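Search this site
Enter keyword
Search

Ornard workshop's robot has the run of the kitchen, once there is a kitchen

ORNARD. The Kemmont Shared Workshop has a band saw, two kilns, a long-running disagreement about the thermostat and, as of November, a robot arm that works in a kitchen on the second floor. The kitchen has a marbled counter and good light. It exists on a desktop computer next to the button maker.

The project is called Prothero, after the street where Gerardo Pascual used to live and where, he says, he first dropped a full jar of peppercorns behind a stove. Pascual repairs elevators for a living. He and Kristine Enriquez, a school librarian, have spent most of the fall teaching a simulated arm to pick things up off a simulated counter and put them away, a job neither claims to enjoy in the physical world.

"My husband asked if I could practice on our dishes first," Enriquez said. "I told him we weren't at that stage."

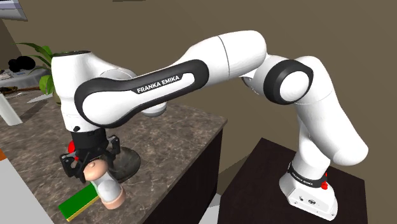
Rent at Kemmont is paid by the bench, and a real arm would take up a bench and a half, before anyone put up a guard rail. The simulated one takes up a chair. Pascual and Enriquez began with a ready-made model of an arm, a white and black one with FRANKA EMIKA lettered along its side, and put their own hours into everything else: the grip, the moves, the scoring, and the long list of ways an ordinary household object can refuse to be lifted. Much of the argument since has been over scenery. Pascual wanted a bare counter until the arm could be trusted. Enriquez wanted a room somebody might cook in, and she seems to have carried the vote, as there is a leafy plant standing right behind the wrist and a round table with a cloth on it farther back.

"A robot that can only work in an empty room is a robot for people who don't own anything," she said.

The plant has been a source of some bitterness. Pascual maintains that it slows the computer down. Enriquez maintains that the computer was slow when they got it, which was from a dentist's office in Bekton that was closing its front desk. Both positions have supporters among the regulars, several of whom have never seen the program run.

By the middle of the month the pair had logged 1,016 attempts at a single task: take hold of a shaker, lift it, and set it back down on its base. The score sheet is taped up over the sink (the real sink, in the hallway) and has become reading material for people waiting on the kettle. The remarks column is in Pascual's handwriting and tends toward the brief. "Flung," says one. "Flung, farther," says the next. An entry made at 11:40 p.m. reads only "through the counter," a thing that can happen when the person in charge of making the counter solid has gone home.

Another dispute concerns what the thing is. Pascual files it under pepper. Enriquez has it down as salt, and her version of the program says so, with the result that for most of a week the two halves of the software were looking for different objects and reporting, with complete confidence, that the other one was missing.

They have settled on "the shaker."

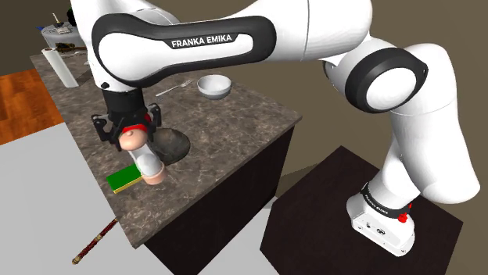

The Prothero arm with the shaker at a slant over the counter, with the sponge to one side and a bowl and fork farther back. Rendering: Kemmont Shared Workshop

The bowl and the fork are on the schedule for winter. Pascual expects the bowl to be easy and the fork to be terrible. Forks are thin and lie flat, and a gripper coming straight down at one tends to find the counter first. He has been practicing the approach at home with a pair of salad tongs, and he reports that the tongs are also bad at it.

The sponge may go ahead of both. Enriquez has been trying to get the program to treat it as something that squashes, with mixed results. In one version it behaved like a brick. In the next it behaved like soup.

Money has not been the main obstacle. The workshop's members voted the project $1,251 out of the small tools fund, after a discussion that the minutes describe as "full." Most of it went to a graphics card. Some went to a second monitor, so that whoever isn't typing can see what is going wrong, and what was left bought an office chair to replace one that had been sinking by degrees through the whole of September. The small tools fund will not be buying small tools until spring, and the woodturners have asked that this be mentioned.

As for hardware, the plan is to build a tabletop arm from parts, in the workshop, with motors Pascual has been collecting in a bread bin. It will be a good deal smaller than the one on the screen. It will also have to be taught nearly everything over again, a point Enriquez raises often and Pascual prefers to discuss in the new year. A base plate has been cut, and then cut again after somebody used the first one as a trivet.

Five members have signed up to help with the wiring, and a sixth has asked whether the arm could be made to hold a soldering iron, so that it might do its own. The request was noted.

Visitors can see Prothero run on open evenings, starting at 7 p.m., up the back stairs. Children are welcome and may press the reset key, which is the most popular part. Anyone wishing to donate motors, a stepper driver or a real shaker, filled or empty, should leave it in the box by the kilns, marked for Enriquez. Things marked for Pascual have been ending up in the bread bin.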